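Diễm Đoàn Wants You to Eat the Ugly Pears

When I call Diễm Đoàn she asks me to hold on, then comes back to the phone chewing. "Sorry, sorry, I had to check one," she says. "It's nearly there. Give it another day."

The one in question is a Berchtold, a squat, rough-skinned cooking pear that used to grow behind half the houses in Miststead and is now down to a handful of old trees. Đoàn has been grafting it, giving it away and talking about it to anyone who stands still for the last 24 years, and after an hour with her I wanted to dig a hole in my own yard.

She didn't grow up with pears. Her parents kept a dry cleaning shop in Bostivport, and the only tree she remembers from childhood was a street maple with a bike chained to it. She came to Miststead for a teaching job and rented a house with a Berchtold out back. "The landlord told me it was no good, just rake them up," she says. "So I raked them up for 2 years! Can you imagine? Then a neighbor saw me putting them in the trash and she came right across the lawn."

The neighbor took a bag home and returned that evening with a baking dish. The pears had been in the oven with butter and a little black pepper until they went the color of brick. "I ate it standing at the sink," Đoàn says. "I didn't even offer my husband any."

Raw, a Berchtold is hard and sour enough to make your eyes water. It has to be picked while still green, kept somewhere cool, and cooked slowly. Đoàn says people give up at the first bite, and she doesn't blame them. "You bite it, you make a face, you cut down the tree and put in a patio. I understand! But you could have waited till the weather turned and had the best dessert of your life."
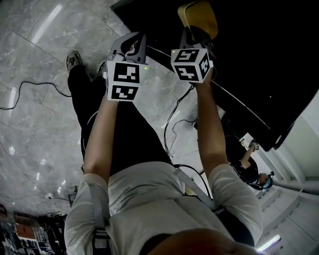
Gray shirt, both hands full.

Her first grafts were a disaster. She had learned from a library book, taped everything too tightly, and lost every one. The next spring she tried again with cuttings from a tree over in Trustelstead, and four took. She still has one of them by her kitchen door, leaning a bit to the left, and she talks about it the way other people talk about a dog.

Since then she has handed out 1,072 young trees, all written down in a green ledger with the street where each was planted. She charges nothing for them, though she does ask for a jar of something if the tree ever fruits. Her pantry shelves are full of chutney, pear butter and one cloudy bottle of vinegar she is a little afraid of.

I ask what a beginner ought to know. "Buy a sharp knife," she says right away. "A really sharp one, and clean it between cuts. And don't fuss. People go out every morning and wiggle the graft to see if it's holding. Leave it alone!" She also likes to thin the young fruit in June — hard, down to one pear per cluster — and admits that it hurts every time.

The oldest Berchtold she knows of is past 100 and hollow enough for a child to hide in. It still blossoms on one side. She took cuttings from it last winter, and nine of those are now in pots along her fence, waiting for homes.

Before we hang up she wants my address. I tell her I only have a small yard and that it gets a lot of shade in the afternoon. "How much shade?" she says, and I can hear her turning pages in the ledger.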